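Demonstration gathering (hand-held method)

Demonstration gathering is the part of robot learning where a person does a chore many times over, with the right tools in hand, so that a learning system has something to copy. I've been keeping this article going for the Imside reference pages since June, and I'm still rewriting bits of it, so bear with me (the section on labels is next).

Overview

The basic idea is old and pretty friendly. You don't program the motion, you show it. In the hand-held version the person carries a pair of grippers, one in each hand, and the robot arms can stay at home. What gets saved is the view from the grippers, the path each one took through the air, and how far the jaws were open at every moment. One run through the chore, start to finish, is called an episode. I say "take" out loud and "episode" in writing, and I've given up trying to fix that!

The other common way is teleoperation, where you steer a real arm from a distance. I learned on that one and I still like it for heavy things, but it's slow, and my shoulders remember it. With hand-held grippers you can feel the dish touch the rack. That makes for quicker, smoother episodes, though the person can also cheat without meaning to, by twisting a wrist in a way no arm could follow.

Tracking

Knowing where a gripper is turns out to be half the work. Some setups lean on the gripper's own camera and motion sensors, some use printed square markers that a second camera can pick out, and plenty use both. Markers are cheap and they don't drift. They do need to stay in view, so you learn to keep your sleeves and your head out of the way. A camera at head height is the usual partner, and it gives the learning system a wider look at the table besides.

Small appliances

Fridges, cabinets and microwaves get a lot of attention because they have doors, shelves and not much elbow room. At Skivico we planned 50 episodes for each object position in the little fridge and 50 more with the shelf things swapped around, which sounded like plenty to me at the time. It wasn't, and the Hevholm collection (same sort of chores, bigger kitchen) ended up at 3,000.

The mini fridge on the blue flowered table, door open:
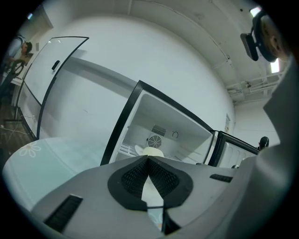
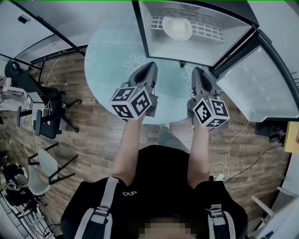 Alvar Backlund wrote in after reading the first draft of this section to say that I'd made it sound as if more episodes always help, and that he would take 15 varied ones over a big pile where the dish starts in the same spot every time. He also wants people to keep their fumbles, so long as they recover and finish the chore. I agree with him on the first point and I'm coming around on the second. The Ljungberg guidelines still say to throw fumbles out, and I've left both views in until somebody runs a decent comparison.

Common problems

Rushing is the big one. Late in a session everybody speeds up, and the jaws start closing before they've properly reached anything. Clocks are the other: if the two grippers disagree on the time by even a little, a two-handed episode is pretty much useless. I clap the jaws together at the start of every take, so there's a moment I can line up later.

See also: imitation learning; teleoperation; camera calibration; episode labeling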